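Kistus Good Practice Guide for Demonstration Recording
Progress report to the Ashour fund, period ending December

Dear friends at the fund,

It has been a full few months, and I'm glad to be able to write with more to show than last time. When you agreed to support the guide, we promised you a plain set of rules that any small team could follow when people record hand work for robots to learn from. We now have a second draft, and — to our relief — it is shorter than the first.

The draft has been in use at two sites, Bustora and Estodel. Between them they have logged 2,850 demonstrations under the new rules, against the 2,500 or so we would have been content with, and 700 of those are parcel and packing tasks, the group you asked us to look at first. Packing is a good test of the rules. Tape rolls are awkward to hold, boxes get in the way of one another, and both hands are busy nearly all the time.
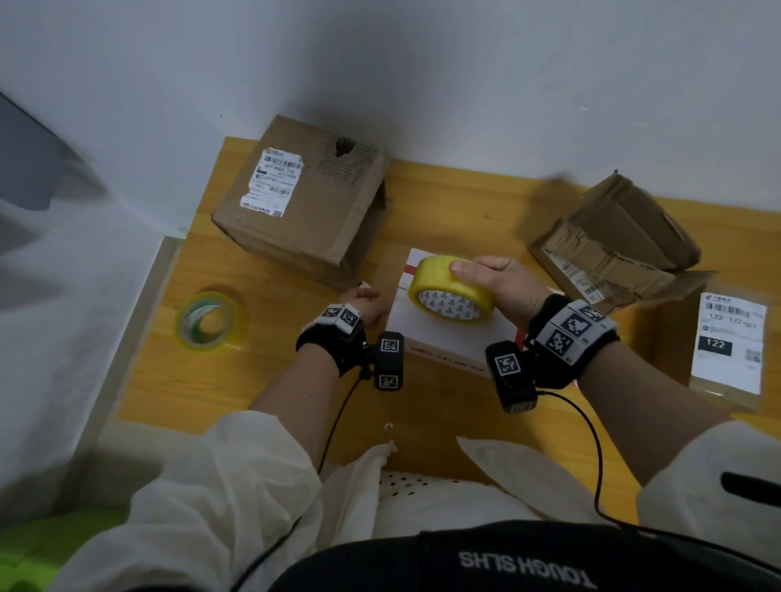
Packing task with wrist trackers on both hands: tape roll in the right hand, left hand at the edge of the small box.

The section on wearing the trackers changed the most. Our first version simply said that the wrist units should be snug, which everyone read in their own way. The new wording asks the wearer to make a fist, open the hand wide and turn the wrist both ways before starting, and to refasten the band if the marker blocks shift. Cables now have a rule to themselves as well: enough slack for a full reach, and no loop where the hands will be working. Sleeves go behind the unit, and the markers stay clear.

We also settled the question of breaks, after a good deal of friendly argument. A wearer stops after 30 minutes, takes both units off, and may end a session at any point without giving a reason. Estodel wanted a longer stretch, but came round once they had tried it.

Less finished is the part on addresses and labels. Real parcels make for better recordings than clean dummy boxes, and we'd like to keep them, but the guide has to say clearly what may be readable and who checks. We have set aside 300 recordings for a review of this and hope to have wording for you by March.

Spending is in line with the plan. The one request we have is to move the small amount left under travel into translation, as both sites would like the wearer's sheet in more languages.

With warm thanks for your patience and your very useful questions,
The Kistus guide team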